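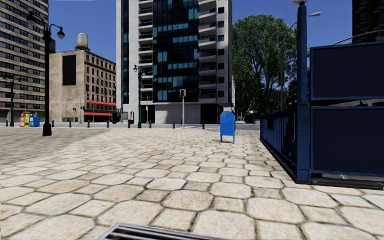

Opinion | Cameras & Controllers

Give the cheap camera a city to look at

I have spent most of May inside a street corner that doesn't exist, and I have loved nearly every minute of it. There's a stone plaza, a blue mailbox, a line of short dark bollards along the far edge, and a tower with so much dark glass that my first depth test went completely to pieces. I was comparing two cameras and 2 controllers for a small sidewalk delivery robot, and I've come away convinced that a rendered plaza is the best place to start an argument about hardware.

Most camera comparisons I read are done in a hallway. The robot rolls past a chair, the depth map looks clean, everybody goes home happy. But a hallway has no sky! It has no thin gray poles standing in front of a pale wall, and no big leafy tree with a dark vehicle sitting in the shadow under it. Those are the things I want a camera to be tested on, and in simulation I can send the same robot past them 893 times with the sun exactly where I left it.

So I did. The two camera models were the Prikach stereo pair and the Farkonness wide-angle, both set at knee height for the runs, and I fed each one into the Potgieter controller and then into the Sostodcombe. I expected the Prikach to win on everything (it costs more, and I'd already half decided to like it). It was lovely on the bollards, picking up every one from well back. On the paving it was far jumpier. Big pale slabs with small stones set between them make a repeating pattern, and repeating patterns are where stereo matching gets itself lost. In 14 runs it reported a step in the stone that wasn't there, and the Potgieter controller, which believes whatever it's told, stopped dead each time.

The Farkonness saw less and bluffed less. It missed the thin legs of the mailbox more often than I'd like, but it caught the blue body above them, and that was enough to steer around. With the Sostodcombe controller, which waits for a second opinion before it brakes, it gave me the smoothest crossings of the whole month. I would never have guessed that pairing from the spec sheets.

I know the complaint, because I used to make it. Rendered stone is too clean, rendered glass doesn't reflect the way real glass does, and a robot that does well in there may embarrass you outside. All fair. My lens model has no raindrops on it and my plaza has no pigeons. I wouldn't ship anything on the strength of these runs, and I'd be wary of anyone who did.

What I would do is use them to choose which pair gets the outdoor hours. I had 2000 crossings budgeted before anything had to touch a real sidewalk, and they changed my mind about which parts to buy. If you're picking a camera this summer, test it with the controller it will be living with, and please let it look at some paving. I'm off to turn the sun down to early evening and see what the Farkonness makes of the shade under that tree.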